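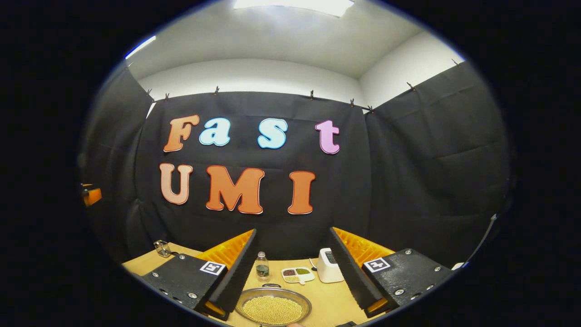

Figure 2. Curtained enclosure with two-row lettering on the rear panel, seen across the wooden tabletop.

4.2 Curtain and lettering

The enclosures at the Marnham site were fitted inside existing rooms with white walls and white ceilings. Painting was ruled out by the lease, and rigid black panels were rejected on weight and storage volume. Fabric hung from a line was adopted in every room. The line runs near the top of the wall and the fabric is held to it by small clips, leaving a band of white wall exposed between the curtain and the ceiling (Figure 2). We treat this band as part of the enclosure in all luminance measurements reported in Section 5, as its contribution to stray light on the tabletop was measurable in each room.

Clip spacing was left to the installers. In the enclosure of Figure 2 the spacing is uneven, with two clips set close together toward the right. Uneven spacing changes how the load is shared along the line and, in our inspections, went along with local sag between the more distant clips. Sag of this kind had no effect on coverage of the wall below. It did alter the fall of the cloth, and where the curtain turns onto a side wall the surplus fabric collected into vertical folds. The right side panel in Figure 2 shows such folds together with creases. Steaming the fabric before hanging was specified in the Altumeck installation sheet but was carried out in only one of the rooms, and we do not report it as a factor.

Lettering was applied to the rear panel only. Letters were cut as thick, rounded forms with a contrasting outline, and each was mounted flat against the cloth. Three questions were of interest: whether the outline improved separation from a dark ground, whether mixed fill colors lowered reading accuracy, and how far the letter spacing could depart from regular before the text was read as separate groups.

On the first question, the light outlines (cream and white) produced a clear edge against the black fabric at all of the viewing distances tested. The red outline used with the orange fills gave a weaker edge. Fill and outline are near one another in hue, and under the lower lamp setting readers reported the outline as a darker rim of the same letter. The letter remained identifiable in every trial. We therefore regard the red outline as acceptable for large capitals and have not tested it on lowercase forms.

On the second question, no loss in accuracy was found. The word "Fast" in Figure 2 combines an orange capital with pale blue and pink-lilac lowercase letters, and "UMI" is set in peach and orange. Over 1766 readings collected with mixed and single-color sets, the error counts did not differ between the two conditions. Reading time was slightly longer for mixed sets at first exposure, and the difference disappeared on repeat readings.

Spacing had the larger effect. The top row in Figure 2 has a gap between the "a" and the "s", and the final letter stands further to the right. Readers shown layouts of this type sometimes paused at the gap, and in 336 readings the row was reported as two fragments before being corrected to a single word. The lower row, with three capitals, produced fewer such reports. We attribute part of the difference to word length and cannot separate the two causes with the present data.

Lighting was provided by the fixtures already installed in the ceilings. With a bright fixture over the enclosure the fabric appeared uniformly dark except along the folds, where raised edges picked up light. The Gravum meter was placed on the tabletop for all readings and was zeroed at the start of each session. Replacement of the ceiling fixtures was outside the scope of the study. An attempt to shade them with a second layer of cloth was abandoned after the Dimitriou review on fire-safety grounds.

Side panels that curve inward at the wall, as on the left of Figure 2, reduced the amount of white surface facing the table. The benefit depends on how far the curtain is carried forward, and this was fixed by the room plan. Dimensions for each room, with the position of the line relative to the ceiling, are given in Appendix B. Measurements were repeated in September after the fabric had been taken down and rehung; the rehung values are used in the analysis below.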